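Sorting and Putting Away, handout for session 2
Cletwood evening course

OK, so last time we got as far as emptying everything out, and I promised we'd get to the fun part - deciding what lives where! Grab a basket with holes in the sides if you have one. I like them for small stuff, you can see in without digging.

Start with the little things. Blocks, caps, odd bits, whatever is lying around on the tabletop.
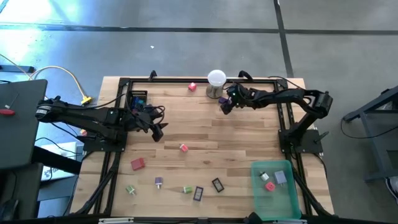
My own habit is to park the basket at the back edge and work toward it, so my elbows don't knock it over (I've done that plenty). Give yourself 8 minutes, then stop and look at what's left.

Tall or top-heavy things go last. Anything with a narrow middle and a wide top gets its own spot, please, and never goes under the blocks.

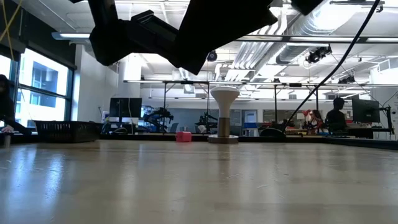
Same goes for glassware, if you brought any. Wipe the table once it's clear, and do the corners too!

For next time: read page 17 of the Korkach booklet and try one drawer at home. Bring your basket back.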